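Posted by Homa Nouri on 1/26/21 in Books, Culture, Heritage, Regional History, Reviews

Review: The Weavers of Derese

Fletitz have put out this history of the Derese handloom villages in one volume, with 200 pages of text and 20 of maps. I read it over six evenings in November.

The chapters on the dye trade are the best. The author sat with older weavers and let them speak at length, and the songs are given in the original with a plain translation beside them. The account of the move to Cuder is thin. Families lost their land there and it gets four pages.

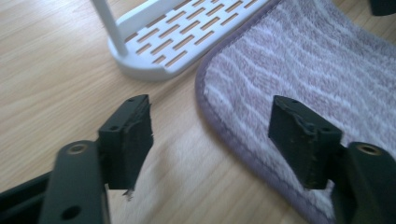 The index is poor and place names are spelt two ways. I would still buy it for the songs.

Contact | © Botgate Reviews | Back to top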